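Brikgate sorting task – bench notebook, Brudthorpe workshop
June, morning session, start 9:30

Purpose of session: to continue recording hand-guided and remote-controlled demonstrations of the brick sorting task, and to settle the tray layout before the recordings are handed over to Plollesby for training.

Status at start. The set stood at 177 accepted demonstrations. Recordings in which the operator paused for a long time above a tray were set aside during the last review and are not included in that figure. They remain in the holding folder and should not be deleted until Plollesby has confirmed the cut-off.

Setup. Smoke-tinted trays on the white tabletop, one color to a tray. Lime and medium green are to be treated as separate colors throughout. The Shimada leader arm was used for remote control. Wrist view only was shown to the operator for the first block, in keeping with the protocol.
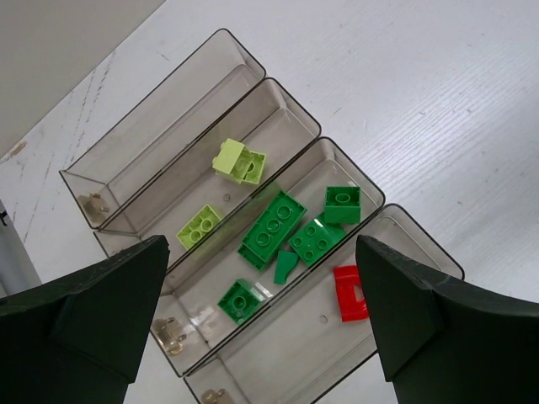 Wrist view over the trays: lime green, medium green and red bricks.

The two greens are close enough in the wrist view that operators are asked to name the target color aloud before closing the fingers. The spoken label is kept with the recording. It adds a little time to each attempt and has been judged worth keeping.

A point on grasp choice. Bricks lying with studs up are to be taken across the sides, with the fingers level. Bricks standing on end, or leaning on a neighbor, may be taken from whichever side is free, but the operator must not use the tray wall to push a brick into position. Four earlier recordings did this and the trained policy copied it, pressing pieces into the wall before every lift. The small wedge piece is to be demonstrated last in any tray that contains it.

Block 1: 30 attempts by remote control, red and medium green only. Accepted with 2 exceptions, both marked "late close" in the log.

Block 2: single bricks placed on the open table, to be picked up and carried to the tray. Approach speed was reduced for this block at the request of the training group. Operators should come down in one movement and correct sideways only before the descent begins – corrections made close to the brick are hard to separate from the grasp itself when the recordings are divided into steps. 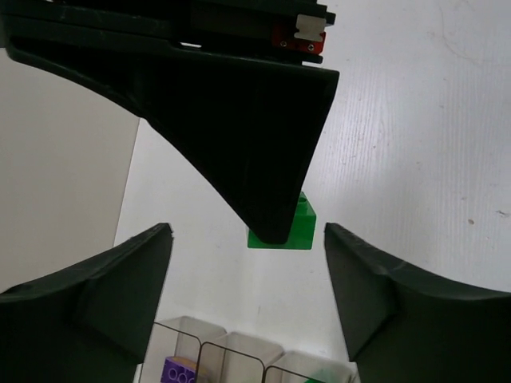 Where both arms are in use, the arm that is not making the grasp should hold its position until the other has lifted clear. The demonstration guide does not state this plainly and wording will be added. Hand guiding was tried again for comparison. It gives a smoother path, but the operator's forearm tends to enter the overhead view, and those recordings are to be stored under a separate heading.

Open items
– Confirm with Plollesby whether the spoken color labels are needed as text.
– Check the finger offset on the Shimada arm; 3 mm was entered in the settings file and the source of that value is not recorded.
– Re-record the two late-close attempts from Block 1.
– Empty trays: decide whether one should be left in the row for all recordings or varied between blocks. Varied is preferred at present.

Stopped at 12:15. Settings file saved under the Brikgate folder, previous version retained.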